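# Teleop demos for a two-arm tray task: how consistent do the starts need to be?

**Wulan Pattinasarany**

I'm recording demonstrations by remote control on a bench with two small arms. The task: the left arm picks a sponge out of a small tray, wipes the large tray next to it, and puts the sponge back. The right arm holds the large tray by its rim during the wipe. I have 400 episodes so far, all driven by me with a pair of leader arms.

The trained policy reaches the sponge nearly every time, then closes too high and lifts nothing. If I nudge the sponge by hand it sometimes recovers. I kept the sponge at one angle for most of the recordings because it made driving easier. Is that the cause, or should I look at the gripper calibration first?

---

**Phong Mạc**

More data. I had the same thing with a cup task and it went away at 2,000 episodes. Didn't change anything else.

---

**Diễm Khúc**

I would not record more until you know which of the two it is. Replay one of your own episodes open loop, with the sponge placed as it was that day. If the replay also closes high, the follower has drifted from the leader and every episode after the drift is suspect. If the replay grips, the arm is fine and the data is too narrow.

I run a similar bench at Girnurar and our set stands at 2,068 episodes, but the first usable policy came well before that. What helped was a fixed routine for each start:

1. Home both leaders and both followers, then compare joint readings. We reject the session if any joint is off by more than 2 degrees.
2. Turn the sponge to a new angle and shift it within the small tray. Leave the trays themselves alone until the pick works, then start moving those too.
3. Bring both grippers in low and stop before contact. The left one waits over the upper left corner of the small tray, just above the sponge, and the right one stays empty-handed over bare wood, clear of the large tray. Check that no cable loop will catch as the arms move. 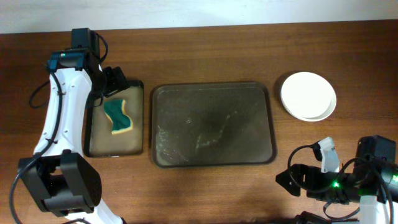
4. Start recording, hold still for a moment, then lower the left gripper. Pause again when the fingers are around the sponge and close them as a separate motion. If you drive down and close in one sweep, the policy blends the two and closes early — which sounds like your fault exactly.
5. Keep episodes with a missed grasp if you recovered cleanly. Delete the ones where you gave up.

Worn marks on a tray floor are harmless in my experience, but use the same tray for evaluation at first.

---

**Wulan Pattinasarany**

Replay grips, so calibration is cleared. I went through my episodes and I do close during descent in most of them. Will re-record with the pause and varied angles, and post numbers in October.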